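Speaker notes: "What the Quote Leaves Out"
Budgeting for a folding cell, Hamdale operations meetup
Version 2025-01-25, 20-minute slot, leave 5 for questions

Slide 1. Title
Say hello. Say my name slowly, it's Ilir, it has never once been spelled right on a badge. Mention that Yoon-hee Wi did the spreadsheet and that hard questions about the spreadsheet go to her, second row.

Slide 2. The laundry at Hamdale
We wash and fold work shirts. Lots of them. In December management asked for a plan to automate the folding, and they asked on a Friday-afternoon sort of schedule, meaning they wanted it already.
Ask the room: who here has been handed a robot budget before anyone decided what the robot is for? Wait for hands. There will be hands.

Slide 3. Three vendors
Istell: nice brochure, no price for spares.
Stokeck: price for spares, no delivery date.
Fröhlich: both, and a maintenance contract longer than my lease.
Don't be mean about Stokeck, their sales guy might be here.

Slide 4. The arm is the part everybody prices
Every quote opened with the arm. Fine. Then go down the list of what was missing: table, table covering, grippers, spare jaws, floor space, charging, training hours, and a person to pick the shirt up when it goes on the floor.
Pause here. Someone always asks if the shirt really goes on the floor. Yes.

Slide 5. The work we're trying to buy
Let these sit for a bit before talking.
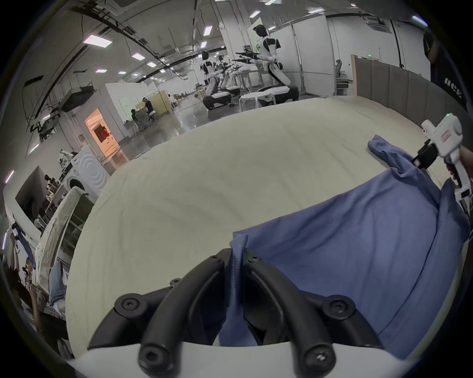
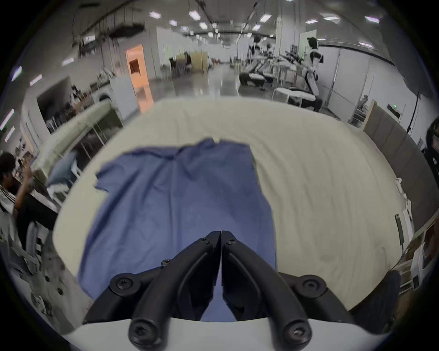
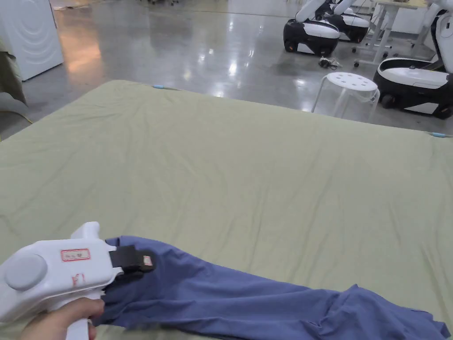

Blue garment, black jaws, covered table. Cloth handling with hand-held grippers is in the first and third.

Points to make while they're up:
A shirt has no fixed shape. Our bottle line never had to deal with a bottle that changed its mind.
Look at how much table one garment wants. Now go home and measure your folding room. We did this after asking for quotes. Do it before.
Second picture, the shirt is laid out with the collar toward the far side. Somebody's process has to get it to that point, and whoever does it goes in the budget, with a salary.

Slide 6. Yoon-hee's spreadsheet
Don't read the cells out loud. I did that in rehearsal and lost my own attention.
Three rows only:
Spare jaws. We put in 900 a year. My first draft said zero, which I'd like to call optimism.
Training. 31 hours per operator, paid, with someone covering their station.
Downtime. We plan on the cell being available 94 percent of the time once it's settled in. Yoon-hee wanted lower. We argued. She may bring it up.

Slide 7. Rent, buy, or wait
Renting costs more per month and you can send it back. Finance hates the first half of that sentence and never hears the second.
Buying makes sense if your product stays the same. Ours doesn't. Uniform contracts change, and the new customer wants snaps instead of buttons.
Waiting is a legitimate line in a plan. Write it down with a review date or it looks like you forgot.

Slide 8. What we'd ask a vendor now
Show me it handling our shirts, out of our bin, in the state they leave our dryer.
What wears out first, and can I order it without calling you?
How much floor, including the bit where people stand?
Who trains the second shift?
If running long, skip to the last one. It got the longest silence from all three.

Slide 9. Where we are
Small rental trial, one table, Fröhlich, if the contract gets shorter. The arm is still the biggest number in the plan, but it's no longer the only one, and the meeting where we explained that took most of a morning.

Slide 10. Questions
Put the contact slide up and leave it up. If the Stokeck guy asks about the delivery date slide, smile and hand the microphone to Yoon-hee.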